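Urndale Bench Mat, white, for laboratory and classroom tables

Product group: bench protection
Sold by: Jalance Laboratory Supply
Delivery: from our Nestik warehouse, normally within 2 working days

The Urndale Bench Mat is a flat white work surface which you put on top of an existing table. It is made for rooms where the furniture was not bought for laboratory work, for example a school room, a small water testing office or a shared workshop. The mat protects the table from stains and scratches, and it gives a bright background on which small drops and clear plastic parts are easier to notice.

We have sold this mat for several years and most of the questions we receive are about the size. Please measure your table before you order. The mat should lie fully on the table on all sides. If it hangs over the edge, the corner will bend with time and this is not covered by the warranty.

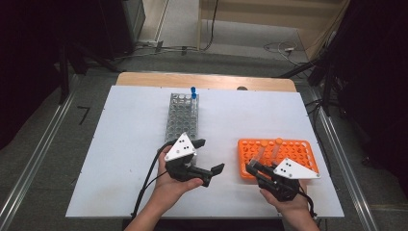 White work surface on a wooden table, with clear and orange tube racks.

Material and surface

The mat has a closed surface without pores. The finish is matte, so lamps on the ceiling do not make strong reflections. Water, soap solution, salt solutions and common food colors can be wiped away with a soft cloth. Iodine and some strong dyes will leave a yellow or gray mark if they stay overnight. Such a mark does not change the function of the mat, but it can not be removed completely, and we prefer to say this before the purchase.

The back side has a thin rubber layer. It holds well on varnished wood, on painted metal and on glass. On raw wood with dust it holds less well, so please clean the table first and let it dry.

Cleaning

Use warm water and a mild soap. Do not use scouring powder or steel wool. Alcohol is allowed for short wiping. Acetone is not allowed, also not in small quantity, as it makes the surface dull.

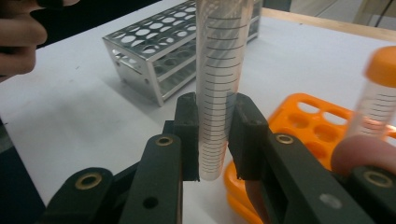
After cleaning, leave the mat flat until it is dry on both sides. Please do not roll it while the rubber layer is still wet. The two sides can stick together, and when you pull them apart the rubber may tear.

Technical data

Color: white
Thickness: 2 mm
Heat: not suitable for burners or hot plates
Back side: rubber, gray
Weight: roughly 2000 g
Warranty: 17 months from delivery

Which mat should I choose?

The standard mat is enough for sorting, labeling, filling and weighing. If you work with oils or with sharp tools each day, please look at the Yu model, which is thicker and has a raised border. The Yu is heavier and can not be rolled, so you need a place to store it flat.

Ordering

The mat is packed in a cardboard tube. Please open it on the day of delivery and lay the mat out with the white side up. A light curve at the ends is normal and disappears by the next morning. Cut pieces can not be returned. For unused mats in the original tube we accept returns, the customer pays the postage.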